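miltari-words

A word list and a little spelling checker for people who write about old pottery, glazes and kilns

Hello! This started as a text file on my desktop, because I was fed up with my spell checker underlining every other word in my notes on glazes. It grew, I gave it a name (Miltari, after nothing in particular) and now it lives here so you can have it too.

What's in the folder

words.txt – the list itself, one word per line, all lower case
names.txt – potteries, villages and people, with capitals kept
check.py – reads your file and prints anything it doesn't know
oddities.txt – spellings I've seen in print and can't make my mind up about

Getting it going

You need Python 3 and nothing else. Put the folder wherever you like, open a terminal in it and type:

python3 check.py mynotes.txt

It prints the line number and the word. If you'd like it to skip anything in quotation marks (handy when you're copying out old letters, where the spelling is all over the shop), add --skip-quotes at the end. Add --names if you want it to look in names.txt as well. I leave that off for short things as it slows down a bit on my elderly laptop. 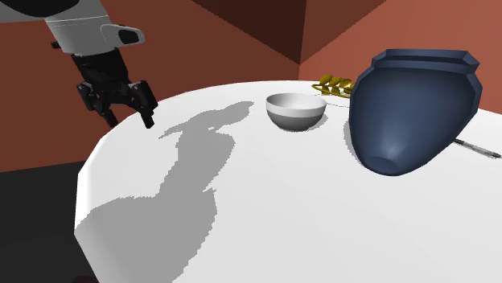
Where the words came from: mostly my own notes, typed up over a couple of winters, plus a batch of around 200 that Ziad Farah sent me in February from his kiln diaries. His were wonderful, full of words for ash and cracks that I'd never met. I dropped 20 of them that were plainly typing slips and kept the rest, even the ones that look like typing slips but aren't!

Spelling is British all the way through, so you'll get "mould" and "colour" and "grey". Where there are two accepted spellings I've kept both. Hyphens are a mess, I know. "Salt-glaze" and "saltglaze" are both in and I go back and forth on it weekly.

Things that don't work yet

Plurals. The checker knows "saggar" and will moan about "saggars" unless I've put it in by hand. Words split over two lines also trip it up. Accented letters are fine on Linux and on my Mac, but I've had a report of rubbish coming out on Windows – saving your file as UTF-8 first seems to cure it.

Sending me words

Please do! Open an issue, or just paste them into one long message, I don't mind. Tell me where you saw the word and what you think it means. I'm slow to answer in summer.

Licence

Do what you like with it. A mention would be nice if you put it in something you sell.

Last tidied up May 19, 2018. Version 2, the one with Ziad's words in.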